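Kodikara Ridge Walk, who's going?

Posted by tanvir_n
July 28, 2019
Entries for the full Kodikara Ridge Walk opened this morning. It's 26 miles over two days, starting from the Pistlow trailhead, with an overnight stop at Jurov. I did the first day last year and want to finish it this time. Anyone else signing up?

Posted by E. Economou
I'm in for both days. Supper at Jurov is included again but you bring your own dishes. Mine are packed already.

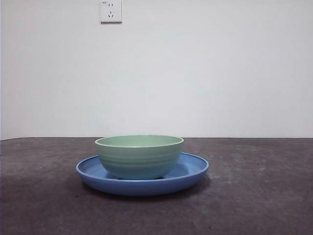 My bowl and plate for Jurov

Posted by rafsanb
I'd skip day one. The first 11 miles are mostly farm road and hard on the feet. Day two has the views. You can join at Jurov if you tell them when you enter.

Posted by tanvir_n
Don't agree with that. The stretch above the creek on day one was the best walking I did all last year. The farm road is only the part before lunch.

Posted by rafsanb
Lunch was at mile nine when I did it. That's a lot of road.

Posted by selva_f
They moved the route off the road after the second gate. It's on the new map. Still some gravel, so I'd wear shoes with a decent sole. Also, the high point is 2084 feet, and it gets windy up there even in summer. Bring a jacket.

Posted by E. Economou
Thanks, I had the old map. Bowl goes on the plate and the whole lot goes in the bag that gets driven up, so no weight to carry.
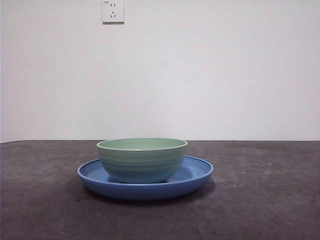 Posted by fathima.a
Can I bring my dog on both days?

Posted by selva_f
Dogs are fine on day one if they stay on a leash, but day two crosses sheep pasture and they aren't allowed there.

Posted by fathima.a
OK, day one only for me then. Is there a ride back to Pistlow from Jurov?

Posted by tanvir_n
There's a van at 4. Put your name down when you enter, it filled up last year.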